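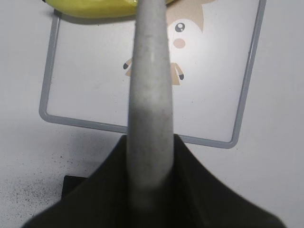
Ticket 291
Product: Gorness Recipe Keeper, desktop
Priority: 4
Opened by: Chaltu Nigatu
Handled by: Olga Carrilho
Status: Resolved

Chaltu Nigatu, 9:12 am
Hi team! First up, I love this program. I've been moving my whole family collection across from Zutov and it's been a joy seeing my aunty's biscuit recipes turn up with their proper headings. One snag, though. The import stops at 3000 recipes every time. The bar goes all the way across, it says "Import finished", and everything filed after the letter R is missing. No slow-cooker anything, no teacakes, no zucchini slice (a tragedy in this house). I've tried it twice, restarted in between, and got the same result. The export file opens fine in a spreadsheet and the missing recipes are all in there.

Olga Carrilho, 10:05 am
Hi Chaltu, what a collection! Thanks for checking the spreadsheet, that saves us a step. Could you tell me which version you're on (Help, then About) and whether you ticked "Bring in photos" on the second import screen? Please also send the file import-log.txt from your Gorness folder.

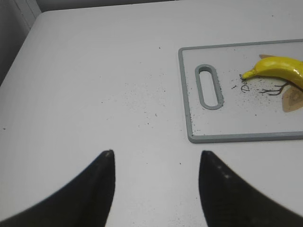

Chaltu Nigatu, 10:31 am
Version is the February one. Yes, I ticked photos both times. Log attached. The last line reads "batch limit 3000 reached, closing", so I'm guessing that's our culprit!

Olga Carrilho, 11:20 am
Great spotting, it is. The importer reads Zutov files in batches and should open a new batch when the first one fills up. With photos ticked, it closes instead. I can make it happen here with a made-up file, so I've passed it to the developers.

In the meantime you can get your recipes in like this:

1. Back up your collection from File, Save a Copy.
2. Start the import again and untick "Bring in photos".
3. Choose "Skip recipes I already have" when it asks about doubles.
4. Once that finishes, run Tools, Match Photos and point it at your Zutov picture folder.
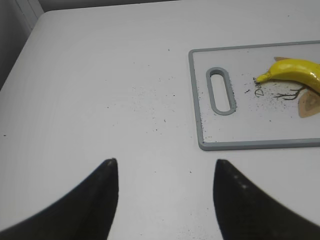
Step 4 can take a while on an older laptop. Leave the lid open and let it tick along. If it asks about a favourites list, keep the one in Gorness.

Chaltu Nigatu, 2:47 pm
It worked!! All the way to zucchini. Match Photos missed 4 pictures with accents in their file names, but I renamed those and ran it again and in they came. I'm also thrilled with the colour labels, by the way. Every cake is now purple.

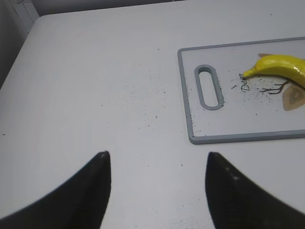 White table with a rounded corner, grey wall behind.

Olga Carrilho, 3:10 pm
Purple cakes, excellent! I've added the accents problem to the same report and marked this one resolved. Reply here if anything goes missing and the ticket will reopen.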